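Chapter 4
When the Work Changes: Automation on the Packing Floor

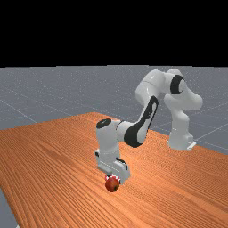
Figure 4.1 A simulated robot arm with its gripper at a single apple. Picking up one piece of fruit is the basic task studied in this chapter.

Mendlow is a fruit packing house with 225 employees. For most of its history, the sorting and tray packing were done by hand. People stood at a belt, picked up each apple, turned it over, and set it in a tray or dropped it in a reject bin. New workers learned the job from the person standing next to them. A good packer could feel a bruise before seeing it.

The company then bought four robot arms from a supplier called Parnix. Before any arm was bolted down at the plant, the task was built and tested in simulation. Engineers could change the position of the fruit, the reach of the arm, and the way the fingers closed, and no belt had to be stopped to do it. The packers were not part of this stage. Several of them said later that they would have liked to be asked, because apples do not arrive on a belt one at a time with clear space on every side.

The first two arms started work in October. They took over tray filling on one line. The plant did not lay anyone off, but the jobs on that line were different by the end of the season. Some packers became line tenders, who clear jams, wipe down gripper pads, and decide when to stop an arm. Others moved to final inspection, where the pace is now set by the machine upstream. Pay for line tenders went up one grade. Pay for inspectors stayed the same, and this became the main complaint at shift meetings.

Supervisors had to adjust as well. They were used to judging a shift by watching people work. Now they also read a screen that reports missed picks and stopped time, and they have to decide how much of a bad number belongs to the machine, the fruit, or the crew.

We will return to Mendlow throughout the chapter. Section 4.1 breaks a packing job into its separate tasks and asks which ones a machine can take. Section 4.2 deals with training and pay. Section 4.3 covers safety rules for people who work within reach of an arm. Section 4.4 compares Mendlow with Desia, a smaller packing house that brought its workers into the planning from the start.

Key terms
task analysis
line tender
machine pacing
job grade
simulation

Before you read
Think of a job you have held or watched closely. Write down every separate task in it, including the small ones that do not appear in the job description. Keep the list. You will need it for the exercise at the end of Section 4.1.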